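Chapter 7
Storage and Drainage at the Work Surface

7.1 Scope of the chapter

Chapter 6 dealt with the cleaning of tableware. The present chapter deals with where tableware stands between cleaning and use. Three areas are treated in order: the draining area, the open work surface and the closed cupboard. Glassware and knives are left to Chapter 8.

7.2 Terms

A plate has a well (the flat centre) and a rim (the raised edge). A plate is called shallow when its rim is low compared with its width. A rack has a base and dividers. The distance between two neighbouring dividers is the pitch — it is measured from centre to centre, never from face to face.

Two arrangements are in common use. In upright storage the plate stands on its edge between dividers and occupies little of the surface. In flat storage it rests on its base and occupies its full width. Upright storage drains faster. Flat storage leaves the plate ready to receive food, and for this reason one or two plates are often kept flat near the front of the work surface, where they hold fruit or other dry items.

7.3 Placing the rack

A long, low rack is best set against the wall, parallel to the front edge of the surface. The area before it then remains free for preparation and serving. 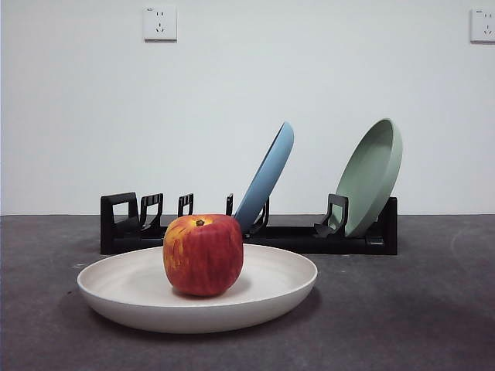

Wide plates with a curved rim need a larger pitch than flat ones of the same width, and the pitch should be checked against the deepest rim in the set before a rack is chosen. Panasiuk and Kravets use a different measure, the clear gap, which is discussed in section 7.5. Readers working from the older tables should convert their values first (see Exercise 2).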